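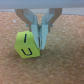

What does a second arm cost us? More than the arm. By the time I add the gripper, the controller, a stand and the shipping, the quote from Prata is nearly half again what their price page says.

November, after supper

Spent most of the day on the equipment budget and got through more of it than I expected. Writing it down tonight so I don't have to work it all out again when Yupin asks.

Where things stand. We have one arm and it is booked from opening to close. The block work takes up mornings. The gripper testing gets whatever is left, and the student projects get what is left after that. I went back through the booking sheet and found 14 requests that got pushed to the following week or dropped. That number goes at the top of the proposal. I had a long paragraph there about research goals and took it out.

Two quotes in hand, Prata and Jokham. Prata is cheaper for the arm alone. Jokham includes the gripper and the first service visit. I put them side by side on one sheet with everything we would have to buy anyway, and the gap shrinks to very little. Jokham wants 14 weeks for delivery. Prata says sooner but would not put it in writing, so I left their delivery box blank on the sheet.

Called Prirden about spare fingertips. They will sell them singly now, which helps, though the price per piece is higher than in the set. I put two sets in the budget. If those get cut I will ask for one. Also asked about the joint pins. The woman on the phone had to look up the part number and is going to email me.

Foam cubes are the cheap part. The lettered ones are still fine for the close-up work, and I don't need to buy more this year. I did add a line for markers and a roll of the tan table covering. Small items get forgotten and then come out of my own pocket. Last spring it was cable ties and a power strip and I never did turn in the receipts.

Yupin Intarasuk came by before lunch and read the draft standing up. She thinks I should ask for the maintenance contract in the first year and leave the extra camera for later. I had it the other way around. Her point was that a broken arm stops everybody and a missing camera only slows down one project. I moved the camera to the second page. She also said the word "platform" was in there too many times. Took most of them out.

Looked at leasing too. Trumitz does it by the month, with the option to buy at the end. The monthly figure looks easy until you add it up over the full term. On the other hand it comes out of a different account, and that account has money in it that goes away if we don't use it. I don't know if the rules allow it. Need to ask in the front office before I spend any more time on that.

Things I still have to find out:
Does the floor by the window need a new outlet or can we run both arms off the wall we have now.
Who pays for the safety fence if the inspector wants one.
Whether Jokham's service visit covers parts or only labor.
Resale on the old controller, if any.

Ran a few short cycles at the end of the afternoon to get times for the workload table. Wrote them in the back of the blue notebook. I want a full morning of them before I put an average in the proposal, so that is the plan for tomorrow if the bench is free. Yupin has it from ten, so I would need to start early.

Draft is nine pages. Should be five. Going to cut the background section first and then the pictures of the old setup. Also have to change the total on the cover page, it still shows the figure from before the shipping.

Pick up printer paper on the way in.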